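Stellenausschreibung: Textiltechniker/in Wareneingangsprüfung und Aufbereitung (m/w/d)

Skonex Textilaufbereitung, Standort Vekau
Vollzeit, 39 Wochenstunden, unbefristet
Eintritt: 1. Oktober oder nach Vereinbarung
Kennziffer: 983

Die Skonex Textilaufbereitung übernimmt für Handelsunternehmen und Verleiher von Arbeits- und Outdoorbekleidung die Prüfung, Reinigung, Instandsetzung und Wiedereinlagerung gebrauchter Oberbekleidung. Am Standort Vekau sind derzeit 69 Personen beschäftigt. Bearbeitet werden dort rund 3000 Teile pro Woche, überwiegend gefütterte Jacken, Westen und Überhosen. Zum Herbst wird die Wareneingangsprüfung um eine zweite Prüflinie erweitert. Für diese Linie ist die Stelle zu besetzen.

Aufgaben
Sichtprüfung eingehender Ware nach internem Fehlerkatalog (Nahtschäden, Laufmaschen, Füllungsaustritt, Verfleckung, Verschlussdefekte)
Einstufung in die Güteklassen A bis D und Erfassung im Warenwirtschaftssystem Kumsa
Bestimmung von Obermaterial, Futter und Füllung anhand der Pflegekennzeichnung; bei fehlendem Etikett durch Mikroskopie und Löslichkeitsprobe
Festlegung des Wasch- oder Reinigungsverfahrens einschließlich Trocknungsprogramm
Stichprobenprüfung nach der Aufbereitung: Restfeuchte, Bauschkraft bei Daunenfüllung, Wasserabweisung des Obermaterials
Dokumentation von Reklamationen und Rücksprache mit den Auftraggebern
Pflege der Prüfanweisungen und Einweisung neuer Beschäftigter an der Prüflinie

Voraussetzungen
Abgeschlossene Ausbildung als Textillaborant/in, Textilreiniger/in, Produktprüfer/in Textil oder vergleichbar. Bewerbungen von Maßschneiderinnen und Maßschneidern mit Erfahrung in der Serienprüfung werden ebenfalls berücksichtigt.
Mindestens zwei Jahre Berufspraxis, davon möglichst ein Teil in der Bearbeitung von Steppware
Sichere Kenntnis der Pflegesymbole und der gängigen Faserarten
Uneingeschränktes Farbsehvermögen (Nachweis erfolgt über die betriebsärztliche Untersuchung)
Deutschkenntnisse mindestens auf Niveau B2
Bereitschaft zur Arbeit im Stehen und zum Wechsel zwischen Früh- und Spätschicht

Von Vorteil sind Erfahrungen mit Kumsa oder einem anderen Warenwirtschaftssystem sowie ein Staplerschein. Eine Daunen- oder Hausstauballergie ist mit der Tätigkeit nicht vereinbar.

Arbeitszeit und Vergütung
Frühschicht 6:00 bis 14:18 Uhr, Spätschicht 13:30 bis 21:48 Uhr, jeweils einschließlich 30 Minuten unbezahlter Pause. Der Schichtwechsel erfolgt wöchentlich. Samstagsarbeit fällt nur in den Monaten vor der Wintersaison an und wird mit Zuschlag vergütet.
Die Eingruppierung richtet sich nach Qualifikation und Berufserfahrung. Arbeitskleidung wird gestellt und gereinigt. Der Urlaubsanspruch beträgt 30 Tage. Die Probezeit beträgt sechs Monate.

Einarbeitung
Die Einarbeitung dauert 4 Wochen und findet an der bestehenden Prüflinie statt. Die Faserbestimmung wird im Labor am Standort Prosbridge geschult; Reise- und Übernachtungskosten trägt das Unternehmen. Danach folgt eine interne Prüfung anhand von Musterteilen.

Warengruppe Steppjacken
Den größten Anteil an der Gesamtmenge haben Steppjacken mit Daunen- oder Kunstfaserfüllung. Geprüft werden insbesondere die Steppnähte, die Dichtigkeit des Obermaterials und die gleichmäßige Verteilung der Füllung in den Kammern.

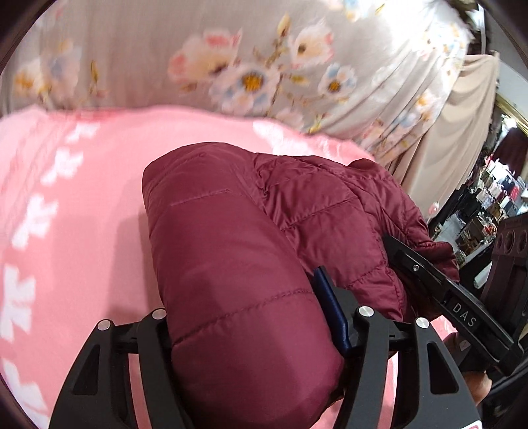 Warengruppe Steppjacken: weinrotes Modell mit Quersteppung, gerollt.

Klumpenbildung, offene Kammern und Fadenzieher sind getrennt zu erfassen. Teile mit mehr als zwei offenen Kammern gehen ohne weitere Prüfung in die Näherei. Gerollt oder gepresst angelieferte Teile werden vor der Beurteilung der Füllung ausgelegt und aufgelockert. Die Ruhezeit ist in der Prüfanweisung geregelt.

Bewerbung
Einzureichen sind Anschreiben, tabellarischer Lebenslauf, Ausbildungsnachweis und Arbeitszeugnisse, zusammengefasst in einer PDF-Datei. Bitte Kennziffer und frühestmöglichen Eintrittstermin angeben. Die Übermittlung erfolgt über das Bewerbungsformular auf dieser Seite. Bewerbungen in Papierform werden angenommen, aber nicht zurückgesandt.

Bewerberinnen und Bewerber der engeren Auswahl werden zu einem Gespräch mit Arbeitsprobe nach Vekau eingeladen. Die Arbeitsprobe umfasst die Einstufung von Musterteilen und dauert etwa eine Stunde. Schwerbehinderte Menschen werden bei gleicher Eignung bevorzugt eingestellt. Unterlagen nicht berücksichtigter Personen werden sechs Monate nach Abschluss des Verfahrens gelöscht.

Stand: Juni 2024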